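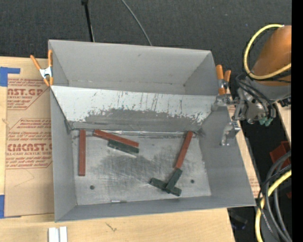 Leave the blocks in the tub

I have a bit of a grudge against tidy toy storage, and I'm finally going to have it out.

You'll know the sort of thing I mean. Every toy in its own little box, every box with a label, the labels in that swirly handwriting, and the whole lot lined up on a shelf so pale and calm you'd be scared to sneeze near it. I did it myself two years ago. I spent most of a wet September weekend sorting our building blocks by colour and length into lidded boxes (Gellura ones, with the clicky corners), and I stood back feeling terribly pleased with myself.

Then the blocks stopped getting played with! Not in a dramatic way, they just sat there looking smart. My two would wander up, look at the boxes, and go off to do something horrible to the sofa instead.

I think it's because a sorted box asks you to know what you want. You have to decide on red before you can have a red one. A big open tub doesn't ask you anything. You look in and a couple of long reds and greens have landed across each other, and it already looks a bit like a bridge, or a letter, or the start of a bonfire, and off you go. Half of what my children build begins with two blocks that happened to fall that way. I do it too. I once lost most of a Thursday evening that way, and I have a job and everything.

The other thing is that you don't need many. The Kovačević set my aunt gave us had 48 pieces, and I reckon we'd have got just as much out of a handful. Put out half a dozen blocks in two colours and a small child will happily fuss over them for 30 minutes. Tip out a whole sackful and you get one enormous crash and then a request for a biscuit. I can't prove this, obviously, but anyone who helps at the Plandurside playgroup will have seen the crash and handed over the biscuit.

And can we talk about new tubs for a moment? There's a Clakari "play station" doing the rounds that costs 199 pounds. For a box! It's lovely, I'm sure, but I'd spend my whole life telling people to be careful with it. Give me a grey bin with scratches down the inside and scuffs all over the bottom. You can drop things into a bin like that. You can drag a block down the slope again and again to hear the noise it makes, and nobody winces.

My mother-in-law disagrees with every word of this, by the way. She says children who never sort never learn to put away, and she may have a point about the putting away. Our rule is that anything on the floor goes back in the tub before tea, and it takes 40 seconds if I don't interfere. With the labelled boxes it took ages and usually ended in tears, quite often mine.

The boxes have gone up in the loft now - all except one, which is full of batteries that may or may not work.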